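Ekel Two-Tier Shoe Rack: Review After a Winter and Spring

Filed under: Entryway, Storage

I bought the Ekel two-tier rack in November to replace a plastic tray and a pile. It cost $49 with free shipping. I have now had it long enough to say what is good about it and what I would change. I paid for it myself.
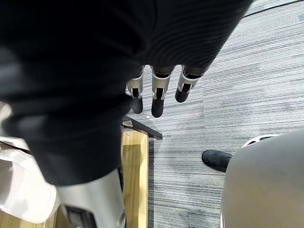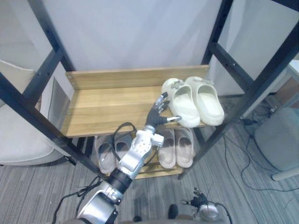
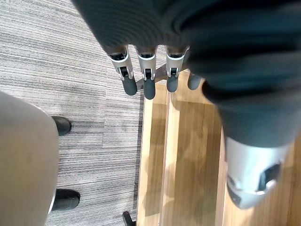
What comes in the box

Two metal side frames, two wooden shelves, two backboards, a bag of bolts, a hex key, and a single folded sheet of instructions. The bolts were all there. The instructions are drawings only, with no words, and the third drawing shows the upper backboard from an angle that makes it look like it goes on the front. I put it on the front. If you are building one, the raised board goes toward the wall on both levels.

Assembly

It took me 20 minutes, including the time I spent taking the backboard off and putting it on the right way. One person can do it. Lay one side frame flat on the floor, bolt the shelves to it standing up, then set the other frame on top. The drawings have you build it upright and you would need three hands for that.

Leave every bolt a little loose until all of them are in. I tightened the first side fully and then the holes on the second side did not line up. A few turns back on each bolt fixed it. The hex key is short and hard on the fingers, so use your own if you have a longer one.

Fit and size

My entry is narrow. The front door swings in and stops a few inches from where the rack stands, so depth was the measurement I cared about most. Measure from the wall itself and not from the baseboard. Mine keeps the back legs off the wall by the thickness of the trim, and I had not allowed for that. It still clears the door.

Men's shoes in larger sizes hang over the front of the shelf a little. Sneakers and flats sit fine. Ankle boots fit on the lower level as long as they are not very tall. Real winter boots do not, and I ended up keeping those on the top, which made it top heavy to look at but did not make it tip.

The shelves

The wood has held up better than I thought it would. From December through March it had salt and slush on it nearly every day. I wiped it down with a damp rag when I remembered. There is a pale mark on the lower shelf where a pair of boots sat too long, and light sanding took most of it out. The finish is thin. If you live somewhere with real winters, I would put a coat of something on the boards before you build it, or lay a boot tray on the bottom shelf.

The backboard is the part I like best. On my last rack, shoes slid off the back and ended up behind it, and I would find them when I moved it to sweep. That has not happened once with this one.

One thing to know is that the shelves are solid, so dirt stays on them. A slatted shelf lets it fall through to the floor. I go back and forth on which is worse. With this one I take everything off and brush it every couple of weeks.

The frame

The black coating is even and has one chip, which I made with a vacuum cleaner. The frame does not rock. It did start to wobble slightly in February, and I found two bolts on the left side had worked loose. I tightened them and it has been steady since. Check them after the first month.

The feet are bare metal with small plastic caps. One cap came off when I dragged the rack across the tile. It pushes back on, but I would lift it and not drag it.

How it compares

Before this I had a Mustodano, the folding kind with fabric shelves. It was cheaper and I could put it in a closet when people came over, but the fabric sagged by the second season. I also looked at the Boychuk bench, which has a seat on top. A relative has one. It is very solid and costs close to 400 dollars, and it is much deeper than the Ekel. If you have the room and want to sit down to tie your shoes, that is the better piece. I did not have the room.

The Sevon is the one most like this. It has three levels in almost the same footprint, but the gaps between shelves are so small that only flat shoes go in.

Problem with the seller

My first box came with a bent crossbar. I sent photos and a new side frame showed up in 4 days. They did not ask for the old one back. The return label they sent was for a different product, so if you do need to send something back, check the label.

Would I buy it again

Yes, for a small household. It is enough for two people who put their off-season shoes somewhere else. For a family with kids you would want two of them or something taller. Ekel says they can be stacked, but there is nothing in the box to join one to another, and I would not stack them with children in the house.

Rating: four out of five. The fifth point is for the instructions and the thin finish.

Update, June: still in use. Tightened the bolts one more time. The mark on the lower shelf has not come back.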